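Your will is not a souvenir

Every spring the Trollden office of Wubshet goes through its storage room, and every spring we meet the same old friends. These are the wills we hold for clients who signed them, shook our hands and went home with the glow of people who never have to think about it again. At last count we had 1,095 of them. We wrote to everyone whose will was more than five years old, asking if anything had changed. We got 432 replies, which our Flemolwood office tells us is very good. They may have been being kind.

The replies made good reading. People had moved, married, unmarried, sold the boat, bought a worse boat and fallen out with the brother they had named as executor. One client had left a house in Nitville to a niece, then sold the house, and wondered if the niece still got something. (She gets the memory of it, unless the will says otherwise.)

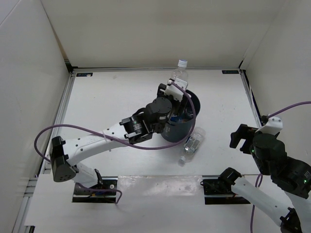
A good many people also told us they had already made their changes themselves, in pen, in the margin. Please don't do this. Crossing out a name and writing in a new one feels very final, especially with a good pen, but in many cases it has no legal effect at all, and in a few it does real damage to the parts you wanted to keep. The same goes for sticky notes, and for the email to your daughter headed "read this when I'm gone."

Small changes can usually be handled with a short amendment, signed in front of two witnesses who don't stand to inherit anything. Bigger ones call for a new will. Neither takes as long as people fear, and most of the time goes on finding the spelling of a godchild's middle name.

If our letter is still under a magnet on your fridge, there is time. Review appointments are open at both offices, and clients who get in touch by 26th April pay the old rate – the new one is printed on the back of the letter, where we hoped it would go unnoticed. Bring your copy of the will if you can find it. If you can't, we have the original, and it misses you.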